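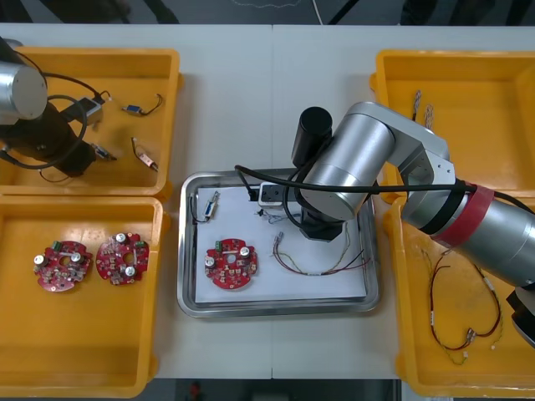 ## Erraji library to stay open later from winter

May 5, 2026

The Erraji branch library will keep its doors open until 8 pm on two nights a week, after the council agreed to fund a trial of longer hours.

The change follows a survey in April, which asked residents when they would most like to use the building. More than 2000 people replied, and after-work hours were the most common request. Parents with children in after-school care and shift workers were among those who said the current 5.30 closing time left them little chance to visit.

Branch manager Taha Radwan said the trial would run for six months and would cover the reading room, the children's corner and the public computers. The local history room will keep its present hours.

"People told us they get off the bus, walk past and find the lights out," he said. "We'll look at the door numbers at the end and go from there."

Two extra staff will be hired for the evening shifts. Borrowing limits and loan periods stay the same, and the returns chute on the Flelenum Street side will still be open at all hours.

The council also agreed to repaint the foyer and replace the worn carpet near the front desk — work that was put off last year when the roof needed repair. The foyer will close for a few days while this is done, and visitors will be asked to come in through the car park entrance.

The meeting room, which holds roughly 200 people when the dividing wall is folded back, can be booked by community groups on the late nights. Bookings open at the front desk next month, and the fee for local clubs has not changed.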